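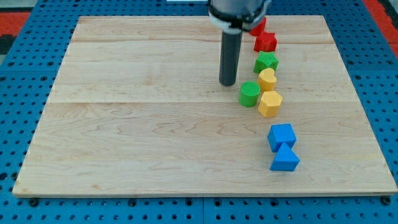
Court Watchers Wanted, Mesallow County Criminal Courthouse

We are looking for people to sit in the public gallery and write down what happens at pretrial hearings. The Gilthorpe Court Record Project has done this since July, and we have room for more observers this fall.

Why bother? The county says its criminal calendar runs on time. Maybe it does. We asked for the figures behind that claim and got a one-page summary with no case numbers on it. So far our observers have logged 254 scheduled hearings, and 36 of those were put off with no reason stated in open court. That may be normal. We would like to see enough hearings to know, and we don't take our own numbers on faith either. Two people log every session separately and we compare the sheets.

What you would do

Attend one morning session a week. Note the start time, who appeared, what was decided, and any new date. Type up your sheet by the following evening. You do not talk to jurors, witnesses, defendants or families, and you do not post about cases.

Who can apply

Anyone 18 or older who can sit still, write legibly and leave a theory at home. No legal training needed. If you have a case pending in this courthouse, or a close relative does, please wait until it is over. We are wary of applicants who already know what they are going to find, whichever side they favor.

Pay

None, apart from bus fare or parking. Anyone who promises you that this leads to a job at the courthouse is guessing.

Our goal is some 1,000 hearings. We may not get there.

To apply, send a short note to the Gilthorpe office by September 17, 2022. Skip the résumé. Tell us which mornings you are free and one thing about the courts you would want proof of.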